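Documentation > Perception > Pose Estimation

Torus Perception Module: Setting Up the Brick Pose Estimator

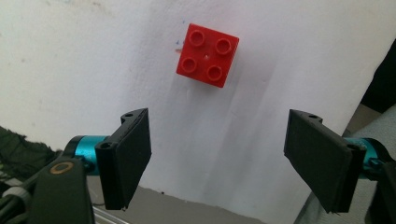 Operators at the Zaltdale site have asked whether the estimator must be retrained for each new background. It need not be; running the background step again is sufficient.

Before starting, confirm that the Poto planner is stopped and that the wrist stream is active.

1. Open the Perception panel and select Small Parts, then Brick 2x2.

2. Set the crop size to 128. Larger crops slow the estimator and are intended for parts that fill most of the view.

3. Place one brick, studs up, between the open fingers and within view of the camera. A slight rotation is acceptable.

4. Select Learn Background. Keep the gripper still until the counter reaches 2000 samples.

5. Check the reported angle. A 2x2 brick looks the same after each quarter turn, so the estimator returns only the smallest equivalent rotation.

6. Set the minimum confidence to 35 and select Save.

Note: Creases in a paper work surface can produce false edges. If the outline in the preview jumps between positions, raise the Edge Filter by one level and repeat step 4.

CAUTION: Do not enable Auto Close while the preview outline is unstable. The planner acts on the last accepted pose, even if the part has since moved.

Settings saved under the earlier Honkanen driver must be converted before use. See Importing Profiles.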